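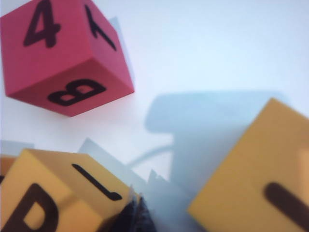 June 11, 2025, bench two, Ternville shop

Okay, finally got a proper afternoon with the foam cubes and both sets of fingers! Notes before I forget everything.

Started with the stock Korkwood fingers at 24 N, which is way too much for foam. They hold, sure, but the cube squashes and then springs sideways when you let go, so the place position is garbage. Dropped the force limit in steps (I should have written the steps down, sorry) and it got a lot nicer. The Dmytriv pads are softer and grippier and I like them better for picking, but they're fatter, and getting a fat fingertip down between two neighbors is a pain. Twice I shoved a yellow one clear out of the way on the descent. Slim fingers win for clutter, no contest.

Wrist camera: I left focus locked. The red cube came out nice and crisp with the 4 easy to read, while the yellow ones up close to the lens were mush. Fine for me, not so fine for the letter reader, which has to cope with sideways characters too (the B on the red one was lying on its side). Might try locking focus nearer and see what we lose farther out.

Shadows are the other thing. The arm throws a big soft one on the white tabletop, cable and all, and the segmenter keeps wanting to make an object out of it. Exposure was at 3,000 microseconds. Bumping the threshold helped a bit, then it started dropping cube edges, so I put it back to 70. A second lamp from the other side would probably do more than any amount of fiddling from me.

Controller: swapped to the Vurkulwood box for the last hour. Smoother on the approach, but the jog pendant lags and I hate it. Log is in the usual folder, 600 lines, mostly me jogging.

To do: sand the Dmytriv pads thinner (or cut new ones?), find that lamp, retie the wrist cable. Please leave the force limit where it is until I've rerun the slim fingers!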